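In defence of the bath

Wednesday, May 6, 2020

My neighbour Pirmin Bachmann has had his bath taken out. He told me this over the fence, in the voice other men use for giving up cigarettes, and then he told me what he had put in its place, which is a shower with six settings and a seat. I asked what the seat was for. He said it was for sitting down.

I have thought about that seat a good deal since. It seems to me that a man who wants to sit down in warm water has already been provided for, and that Pirmin has paid a firm in Furkthorpe a large sum to arrive most of the way back to where he started, only colder round the knees.

He is far from alone. Half of our street has gone over. The estate agents, who once wrote "family bathroom" and left you to picture the rest, now write "wet room", a phrase I had always taken to mean a problem with the roof. When the flats at Trustow were finished last year there were 36 of them and one brochure, and the brochure did not contain the word bath at all. It did contain the word "rainfall", four times. I have lived in this part of the country all my life and have never had to pay extra for rainfall.

The case against the bath is always put in terms of water, and I will admit that it is a strong case if you are the sort of person who showers in four minutes. I have yet to share a house with one. My son, home from college since the spring and likely to remain so, goes into the bathroom at the start of the news and comes out after the weather. There are canals that use less. A bath at least has the decency to show you what you have taken. It sits there in front of you, up to a line, and when you have finished you have to watch it leave.

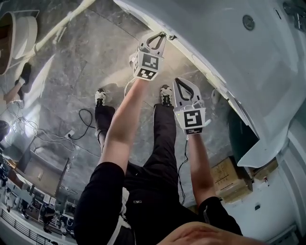
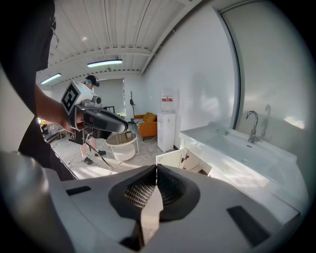
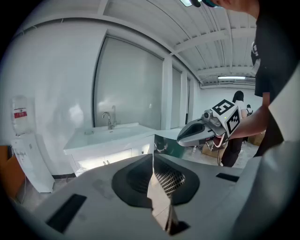

Furkthorpe Evening Writers -- Opinion and Essays Group

Then there is the matter of time. A shower is a thing you do on the way to something else. Nobody has ever cancelled a shower's worth of plans. A bath, on the other hand, is a perfectly good answer to "What are you up to tonight?", and I have used it as such, even when the question came from people I quite liked. You cannot be fetched out of a bath. The telephone can ring, the man can come about the gutters, and the whole household will accept, without argument, that you are unavailable until further notice. I know of no other room with this power. I have tried it in the shed and they simply open the door.

I should say something about reading. I got through all 611 pages of a history of the Jirnska salt trade in the bath, over one wet May, and I doubt I would have reached page 20 in a chair. The book is now rather wider than when I bought it. My wife says it looks like an accordion and has asked me not to lend it to anyone.

She is on Pirmin's side, as it happens. She says our bath is hard to clean behind, that it takes up the whole of one wall, and that I groan when I get out of it. All true. She has also had a quotation from Mishra, the bathroom people on the ring road, who will remove it for 420 pounds and dispose of it for a further 207. I was struck by the second figure. It used to be that you could put an old bath in a field and a horse would drink out of it for thirty years. I offered to find a horse. This was not felt to be helpful.

So we have reached what the newspapers call an understanding. The bath stays until one of us can no longer climb over the side, at which point it will be looked at again. I have started doing a few stretches in the mornings, holding on to the airing cupboard, and I think I am good for some years yet.

Pirmin, meanwhile, came round on Sunday to stand at the far end of the garden and complain about his back. He asked, in passing, what sort of temperature we get from our hot tap. I told him it varied.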